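Staleo handheld gripper kit, worth it over building your own?

Forum index > Manipulation > Data collection hardware

Started by perchloric_j
9 replies

perchloric_j
Looking at the Staleo handheld gripper for collecting demonstrations. Two fingers, ribbed pads, camera looking down at the fingertips, trigger in the grip. The vendor page lists the base kit at 887 without the case. I already have an arm with a parallel gripper and would rather not teleoperate it for every demo.

Questions for owners: how is finger play after a few weeks, and how do the pads hold up on cloth? Household objects only, nothing over the weight of a full mug.

osrithong
I have been using one since January. Short version: the mechanics are fine, the software is behind the mechanics.

Play at the fingertips was not noticeable out of the box. After nearly 1000 episodes I can feel it if I wiggle one finger with the trigger held. Retightening the pivot screws takes most of it out. Use a low-strength threadlocker, the manual does not mention it.

Pads are good on fabric and foam. On smooth cardboard they slip if you close on a corner. Close on the flat faces.

Orathai Srithong

tolmach
How are you getting finger width out? The spec sheet says encoder, the forum post from their own support says it is read from the image.

osrithong
Image, on the unit I have. The encoder is an option on the newer revision. Reading from the image works as long as both fingers are in view and the pads are not buried in something. When I push into a pile of laundry the width trace gets noisy and I drop those segments.

Typical setup for the soft goods set is below. One bed, mixed items, change the layout between episodes.

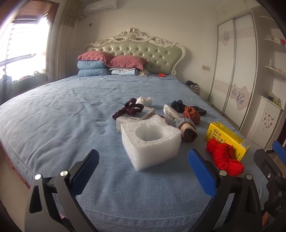 Staleo with blue ribbed pads, mixed soft goods and small packaging on a bed.

The block of packing foam is the easiest thing in the set. It is light, it gives a little, and the pads hold it at almost any angle. Rolled socks are next. The red yarn is the hardest by a good margin. The fingers close over the bundle and I get either two strands or all of it.

Grip force is whatever your hand does, so keep that in mind if your arm's gripper is position controlled. I had to add an offset at replay.

dkw_hollis
I will disagree on the mechanics. We bought two. One had a finger that closed at a visible angle to the other, and the replacement linkage took 18 days to arrive. For that price I expect the fingers to meet. We moved to the Perkeck, which is uglier and heavier, but the linkage is on bearings and has not moved.

tolmach
The Perkeck is also a lot heavier in the hand. I tried one at a workshop and my wrist was done after an hour. Fine on a bench, less so if you are reaching across furniture.

dkw_hollis
That is fair. We work at a bench, standing, with the elbow supported. I would not want to walk around a house with it.

s_effiong
Somtochukwu Effiong here, I maintain the Negussie export scripts. A few things that are not in the Staleo docs.

1. Clock offset between trigger events and video is constant within a session and different between sessions. Calibrate at every power-on. Close and open the fingers sharply three times and align on that.
2. Lock exposure before recording if there is a window in view. Auto exposure will step as you turn toward it, and tracking suffers for a few frames after.
3. Plain bedding is poor for tracking when you are close to it. Start each episode high enough to see the furniture, then go down. Patterned or cluttered surroundings help.

With those three in place, I lost under a tenth of a 500 episode batch to tracking failure. Without them it was closer to a third.

osrithong
Agree with 1 and 3. On 2, I get fewer failures with auto exposure left on in a bright room. Locked exposure gave me a dark wardrobe side with nothing to track on.

s_effiong
Lock it while pointing at the dark side, not at the window. The window clips, but you do not need the window.

osrithong
I was locking on the bed. Will try.

perchloric_j
Useful, thanks. Has anyone put third-party pads on it? Grultach sells a silicone set that is supposed to fit.

tolmach
They fit, but they are thicker, so the fingers stop short of closing at the tip. Redo the zero width calibration. I went back to the stock pads for thin items and kept the Grultach set for bottles.

perchloric_j
Then I will order the base kit with stock pads and check finger alignment the day it arrives. Does the return window start at shipping or at delivery?

dkw_hollis
Delivery, on our invoice. Ask them to confirm it by email before you pay.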